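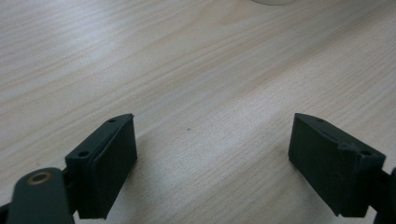
The tabletop, pale grain and matte finish, with the small brown speck near the middle.

vedcombe-table

README for the table folder

Hi! I'm Reshma Coetzee, and this folder is everything I've written down about the big light wood table in the Vedcombe workroom: what's been put on it, what's been cleaned off it, and a list of marks that I keep adding to (sorry, it's long). I started it as a note taped inside a cupboard door, the tape gave up, and Lautaro Ibarra talked me into making it a proper folder so he'd stop texting me to ask which soap to use.

Last real edit: 30 July 2023. I fix typos whenever I see them and don't log those.

What's in here

care.txt - how I clean the top, start to finish
marks.csv - one row per mark, scratch or ring
finish.txt - which finish went on, how many coats, what I'd change
desum-notes.txt - Lautaro's notes on the other table, the one at Desum. Different wood, different finish, please don't mix them up!
old/ - the typed-up cupboard note, kept because I like it

About marks.csv

Columns are id, where, size, color, kind, fixed, comment. "Where" is measured in inches from the window corner, long side first, and I know that's a weird way to do it but I'd already done most of the table before Lautaro suggested a grid. "Kind" is one of speck, ring, scratch, dent or unknown. I use unknown a lot. A little brown dot can be a spot in the wood or a drip of something, and if I can't tell by running a fingernail over it I leave it as unknown and move on.

Specks count as marks even when they're tiny. Lautaro thinks this is overkill, and he's welcome to start his own file.

"Fixed" is yes, no or leave. Leave means I've looked at it and I like it where it is.

Looking for marks

Get down low and look across the top toward the light. Straight down, the grain hides nearly everything, and on pale wood the bright patches wash out the fine streaks. Then walk to the other side and do it again. I write down the clock time in the comment column when the sun's strong, and that has saved me from logging the same scratch twice (rows with "dup?" are from before I did this).

Cleaning, the short version

Wipe with a barely damp cotton cloth, going with the grain, then dry it right away with a second one. Use Plamus soap if it's sticky, a few drops in a bowl of water and no more. No scrub pads, no vinegar, and please, please no spray polish! I used one in December before I knew better and spent the whole next weekend getting the shine back off.

The finish got 3 coats, with a light sanding between the first 2. Details in finish.txt, including the bit I messed up along the short end.

Known problems

Row ids jump from 8 to 10. There was a 9 and it was a crumb.

Anything entered by Lautaro is in centimeters unless he says otherwise. I've been converting them as I go.

Using this

Copy whatever you like. If you add a row, put your initials in the comment, and save the csv as plain text or the measurements turn into dates on my laptop.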